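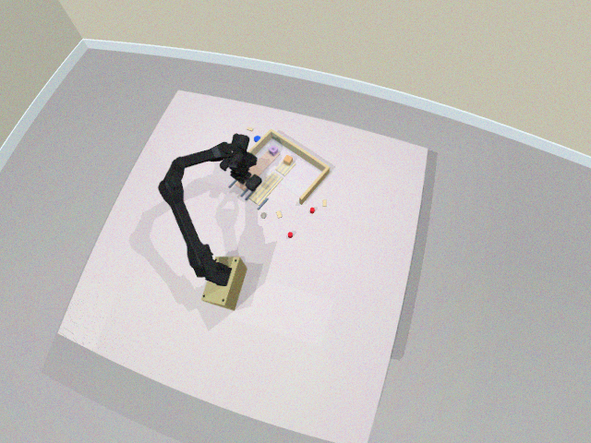
Department of Leisure and Travel Studies, Jolldale

4. Going out on the water, and what I wrote down

Figure 2. Rendered room with a square tabletop, gray floor and beige walls.

I should say up front that I was one of my own subjects, which made my supervisor Chun-hung Chang a bit nervous (he came round to it in the end, mostly!). I joined the Wundance in August for the long crossing to Stalesard, along with four other crew, and all of us kept a diary. Between us we wrote 222 entries. I threw out the ones that were only weather or only food, and that left 167 to read properly.

What I wanted to know was how people talk about a big trip while they're still in the middle of it, and whether they tell it the same way once they're home. My own pages are embarrassing - pure joy on one line, then seasick and missing my mother on the next. The others swung around just as much. I marked 66 entries as "mixed", meaning the writer was happy and sad inside the same paragraph, and most of those came from night watch.

Back on land it all got smoother. When I interviewed the crew at Ko, they remembered the whales and the landfall and hardly mentioned the crying. I did the same thing in my own interview, with the diary sitting in my bag! Section 5 sets the two versions next to each other, starting with the Thursday the steering broke.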